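The long way round to putting things away

There's a moment in every visit to a robotics lab when you stop looking at the machine and start looking at your own hands. Mine came in May, over a cup of tea I'd let go cold, while I tried to work out how I pick up a bag of chips. I couldn't tell you. I squash it a bit, I suppose, and the bag squashes back, and somehow we come to an agreement.

The small group behind the Skekden project has spent the better part of two years on that agreement. They work with pairs of modest tabletop arms, the sort a keen graduate student can put together over a long weekend, and they teach them by showing. A person guides the arms through a chore, the motions are recorded along with what the cameras see, and a program learns to carry on by itself. Lots of labs do some version of this now. What the Skekden people wanted to know was whether the order of the lessons matters, and their answer, which they're careful to call an early one, is that it matters quite a lot. 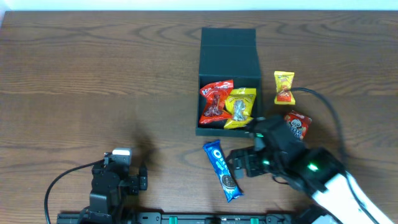
The method is called Sunari, after a street one of the team grew up on, and the idea behind it will be familiar to anybody who's taught a child to swim. Most training sets are shuffled like a deck of cards, so the program meets its hardest examples and its easiest ones all jumbled together. Sunari sorts them by how much the object is likely to change shape when it's touched, and holds the floppiest ones back until the firmer ones are going well. Snacks turn out to be a lovely way to test this, and cheap too. A long, narrow Oreo wrapper lying on a slant asks for one kind of grip, and a crinkled bag of something already lying in the box, with another bag overlapping it, asks for something far gentler if it isn't to be dragged out again by the next delivery.

The comparison they ran was a plain one, and I liked it for that. Two programs were given the same 600 demonstrations, one set shuffled and the other in Sunari order, and each was then asked to pack snacks until it had made 171 attempts. The sorted one came out ahead, most clearly on the soft bags. On the stiffer packages there was hardly anything in it, and the team told me so before I'd had the chance to ask.

They're just as open about where it falls over. Shiny wrappers still throw off the cameras under certain lights, and changing the colour of the tabletop undid six weeks of progress in an afternoon. A second group, at Faltetti, has begun repeating the work with folded tea towels, and until those results are in I'd hold off on any grand claims about robots unpacking your groceries.

Still, I went home and put the shopping away very slowly that evening, tins first, then boxes, then the bags of chips.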